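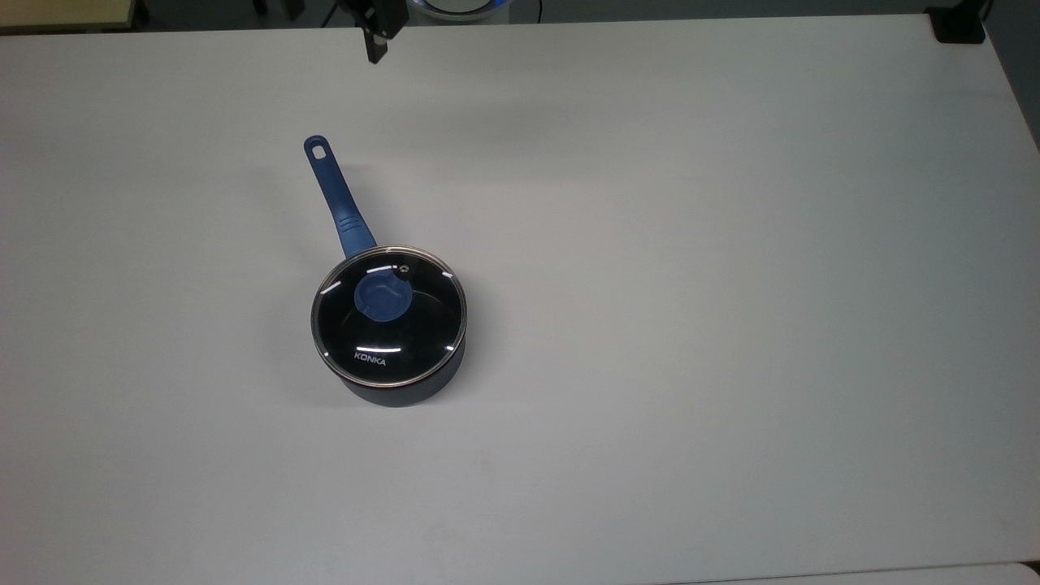
How I Make a Pot of Rice in My Littlest Saucepan

I resisted cooking rice on the stove for years. I had a rice cooker, it lived on top of the fridge, and every time I wanted one bowl of rice I had to climb on the step stool and haul the thing down (and then wash four pieces of it). When we moved to the apartment on Mastitz Street I gave it to my sister and started using a little saucepan with a glass lid. I'm so glad I did! It took me a few crunchy dinners to get the hang of it, so let me save you those.

What you need

A small saucepan with a lid that fits well. Mine is navy blue with a long blue handle and it says KONKA on the glass. Any small pan will do, but I'd push you toward a glass lid if you have the choice, and one with a little steam vent in it is even better. You'll see why in a minute.

One cup of long-grain white rice. I buy the big bag of Rugemalira jasmine from the market by the bus station, because I go through it fast.

One and a half cups of water, a pinch of salt, and a small pat of butter if you're in the mood. I'm usually in the mood.

Rinse it

Put the rice in a bowl, cover it with cold water and swish it around with your hand. The water goes cloudy right away. Pour it off and do it again until you can mostly see your fingers through it, three rounds for me. Then drain it in a sieve and give it a good shake. If you leave a lot of water clinging to the rice, that water ends up in the pan too, and you'll get something closer to porridge.

Get it going

Rice, water, salt and butter all go in the pan together. Lid off, medium-high heat. Stir it once so nothing is sitting stuck to the bottom, then put the spoon away. I mean it -- put it in the sink. Stirring is how I ruined my first few batches.

When it's bubbling all over (not just around the sides), turn the burner down as low as it goes and put the lid on. Small pans boil over fast. If you see foam climbing up toward the glass, slide the pan half off the burner for a few seconds until it settles, then slide it back. Turn the handle in over the counter while you're at it so you don't catch it with your sleeve.

Leave it alone

Twelve minutes on low. The glass will fog up and you won't see much at first, but toward the end it clears in patches and you can look for little holes in the top of the rice. Those holes mean the water's gone down. Please don't lift the lid to check! You let out the steam that's doing the cooking.

If your burner runs hot even on the lowest setting, like mine does, a cheap heat diffuser helps a lot. I have a flat Pleltisier one that I put under the pan and I haven't scorched a batch since.

Let it sit

Turn off the heat and wait another 10 minutes, lid still on. I know, you're hungry. Make a salad. The rice on the bottom dries out a bit and the rice on top finishes, and then you can fluff the whole thing with a fork. Grab the knob with a towel if yours heats up.

If it went wrong

Crunchy in the middle: sprinkle on two tablespoons of hot water, lid back on, lowest heat for five more minutes.

Mushy: spread it on a baking sheet for 25 minutes and use it for fried rice tomorrow.

Stuck to the bottom: scoop out what's loose, pour warm water over the rest and let it soak while you eat. It'll lift off with a soft sponge.

One cup of dry rice feeds two of us with a bit left for lunch. For more people I get out the bigger pot and add a couple of minutes to the resting time.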